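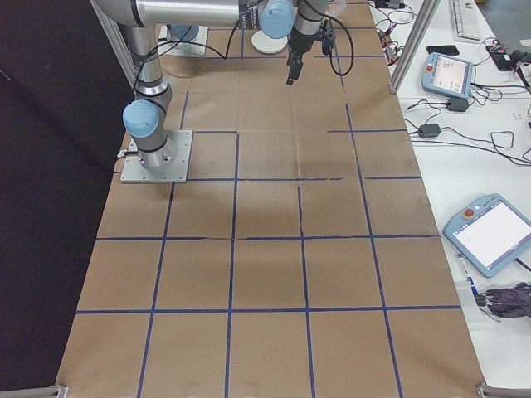 Figure 6. Brown kraft paper marked out in cells with blue painter's tape.

4.2 Paper and tape as a way of dividing a shared table

Of all the surface treatments we came across in this study, the taped paper grid is the one we enjoyed most, and it is also the one about which the literature on workroom layout has least to say. It needs a roll of brown paper, a roll of blue painter's tape and a free half hour. What it gives back is a tabletop that has addresses. A person can say "third along, second up" and be understood across a noisy room, and a thing put down in a cell is somewhere in particular in a way that a thing put down on a bare table never quite is.

Figure 6 shows a grid of the general type. The lines run both ways across the paper and the cells come out roughly square. Some of the strips are slightly crooked and some are broken, and one of the lengthwise strips near the middle has a small jagged kink in it. We draw attention to these features with some affection, as they raise the question that occupied us for most of the second season of fieldwork: how good does a grid need to be before people will treat it as a grid?

Our answer is that it can be surprisingly rough. At Plitbridge we compared two tables in the same long room. On the first, Nusrat Sikder laid the tape against a steel rule, with each crossing checked by a set square. On the second, a member of the day group laid it by eye, starting at one corner and working outwards until the paper ran out. The second grid had cells that differed visibly in width from one end of a row to the other. In the 140 placements we logged on each table, people were as willing to name a cell on the rough grid as on the ruled one, and disagreements over which cell an object belonged to were rare on both. Where they did arise, they were nearly always over objects that sat across a line, and a straighter line would have done nothing to settle the matter.

A gap in the tape caused even less trouble. People carry the line across the gap by eye. Several of those we spoke to at Plitbridge had worked at the second table for weeks and, when asked to sketch it from memory, drew every line complete. We find this delightful, and it fits well with the older observation that floor markings in workshops go on being obeyed long after the paint has worn away in the places where people walk.

4.2.1 Why paper

The paper deserves a few words of its own. Tape can be laid straight on to a tabletop, and at two of our sites it was. The difficulty comes when the layout has to change. Tape lifted from a painted or varnished top may bring some of the finish with it, and tape left down for a season leaves a line of adhesive that gathers dust and turns grey, so that the old grid haunts the new one. With a sheet of paper in between, the whole arrangement can be taken up in one go, rolled, labelled and kept. At Chowdhury, the smallest of our sites, a tall cardboard tube by the door held the rolled layouts of earlier projects, and on two occasions we saw an old one brought out and put back into use within minutes.

Brown kraft paper has a further merit in that blue tape stands out on it so clearly. In our trials with white lining paper the tape was just as visible under daylight, but people complained of glare in the afternoons, and every pencil mark and cup ring seemed to call for attention. Kraft paper is more forgiving. The sheet in Figure 6 has faint creases, wrinkles and a few small dark marks, and the grid can still be followed without effort. A shadow falls across the middle of the sheet as well, and the taped lines are readable on either side of it. We had expected uneven light to matter a good deal, and in our reading tests it mattered only when an overhead lamp was placed so low that the edge of its shade cast a line sharp enough to be mistaken for tape.

Creases are another matter. A soft wrinkle does no harm, but a sharp fold running close to a strip of tape can look like a second line, and small round objects will settle into it. The usual remedy at Genora was to unroll the paper the night before and leave it face down under books. At Chowdhury they simply turned the sheet over and began again on the other side, which worked just as well and was a good deal quicker.

4.2.2 Size of cell

We asked people at each site how they had chosen the size of their cells, and received some wonderful answers. One table at Genora had been set out using a lunch tray as the measure. Another took the width of a hand with the fingers spread, and this hand had since left for another job, so that the grid could not be extended without a certain amount of argument. Very few had started from a figure in a plan. The cell was nearly always copied from an object that was to go in it.

This seems to us a sensible habit, with one drawback. A cell that just fits its object leaves no room for the fingers that put it there. Objects end up nudged over the line when they are set down and again when they are picked up, and neighbours begin to drift. On the tray table at Genora, we relaid the grid with cells half as wide again as the objects, and the drift very nearly stopped. We lost a whole row by doing so. The group grumbled for a day and then asked us to do the same to the table next to it.

Larger cells bring their own temptation, as anyone who has kept a kitchen drawer will know. A cell with room for two things will soon have two things in it, then three, and at that point the address no longer tells you what you will find. We saw this most clearly in the March visits, when stock was high and the tables were full. The groups that coped best had kept one row unassigned and used it for whatever had just arrived.

4.2.3 The edge of the sheet

A taped sheet also changes what happens beside it. Once a surface has been marked out, people become noticeably reluctant to put stray belongings on it, and those belongings have to go somewhere. At all of our sites they went to the nearest unmarked surface. The white side table to the right of the paper in Figure 6, with its keyboard and its smartphone among a clutter of electronics, will be familiar to anyone who has tried to keep one table clear in a busy room.

We came to think of the side table as part of the grid. At Pleltine, a side table was taken away during our stay to make a wider passage. Within the week there were keys, gloves and a telephone on the outermost cells of the marked table, always on the side where the smaller table had stood. The inner cells were left alone. When the side table was brought back the outer cells cleared again with no instruction from anyone. It is a small finding, though we were thrilled by how plainly it showed in the logs, and we would urge anyone planning a room of this sort to leave space for a second, unmarked surface within arm's reach of the first.

The corners of the paper need care too. This is where lifting begins, and a lifted corner catches sleeves. Tape alone held for a few days at most on the busier tables. Weights held for longer, provided they were flat enough to reach across. Whatever is used, it should be in place before the grid is laid, as a sheet pulled straight afterwards takes the lines with it and leaves kinks in the tape.

4.2.4 Cost and upkeep

The materials for one table came to very little at any of the sites. The larger expense is in the time spent relaying. Across the whole study we logged 3000 placements on paper grids and 2000 on tables marked in other ways, including paint, scored lines and printed mats. The paper grids were relaid far more often. They were also altered far more often in the course of ordinary work – a strip taken up to join two cells, a row added at one end – and we believe this is their real strength. The printed mats were handsome and accurate, and people worked around their faults for months. With paper and tape, a fault spotted in the morning had usually been put right by lunch, by whoever had spotted it.

We return to the printed mats in Section 4.3, where the comparison between the two is set out by site.

Correspondence: Nusrat Sikder. Received Monday, December 30, 2019. All rights reserved. Back to top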